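# Automation at Hostwood: Notes from the First Months

16 October 2025

The packing and sorting department at Hostwood has now worked alongside automated equipment long enough for some early observations to be set down. I have supervised the department through this period, and the views given in this post are my own.

The department employs 22 people. When the Tradova project was announced, the first question raised at the staff meeting concerned jobs, and it was a fair one. Management gave a written commitment that no position would be removed during the first phase. That commitment has been kept. What has changed is the content of the positions.

Under the previous arrangement, small parts were picked and placed by hand for the whole of a shift. Horácio Correia, who has been with the department longer than anyone else, described the old routine to me as work for the wrists and the eyes. He now spends most of his day checking placement plans before they are released to the line, and he returns to the bench for irregular orders.

Each new placement task is tried in simulation before it reaches the floor. The operators take part in this step, and they are expected to record their objections in the task log. In one recent trial, an operator asked for a slower approach over the board, with small pieces resting on it, and the change was adopted.

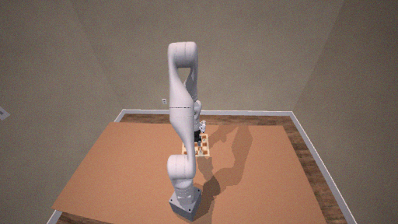 The training required for this was underestimated. The original schedule allowed 2 days per person, which proved too short for those who had never worked with planning software. Sebastián Herrera rewrote the course in October and added supervised practice at the end of each session. Attendance has been good, although the evening group remains difficult to staff.

Pay is the matter still open. Operators who review simulated tasks carry more responsibility than their present grade recognizes, and I have submitted a request for the grades to be revised. The department handled some 3070 orders last month, and a growing share passed through tasks that these employees had approved.

There is also a social cost. The benches used to face each other, and people talked across them. Review work is done at separate screens – a quieter arrangement that several colleagues dislike. We have moved the morning briefing back to the benches for the time being, and the seating plan will be discussed again once the second phase has been scheduled.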